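Lozano Handmade Goods: Frequently Asked Questions

Where are the knitted items finished?
Finishing is carried out by hand at a wooden table in our workroom.

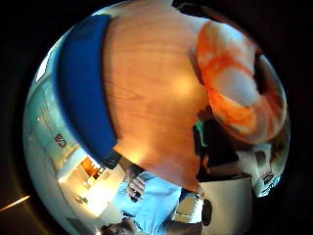

One customer wrote to ask whether a padded edge is advisable at home. It is optional.

How should a knitted piece with a strap be stored?
Lay it flat and leave the strap uncoiled. 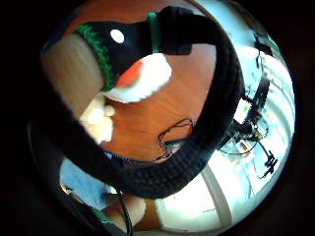
Black knitted piece with green ribbed band

May small parts be ordered separately?
Orders are accepted until 20 December. 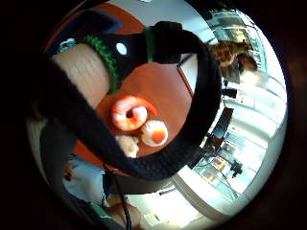

How long do repairs take?
Please allow 34 days.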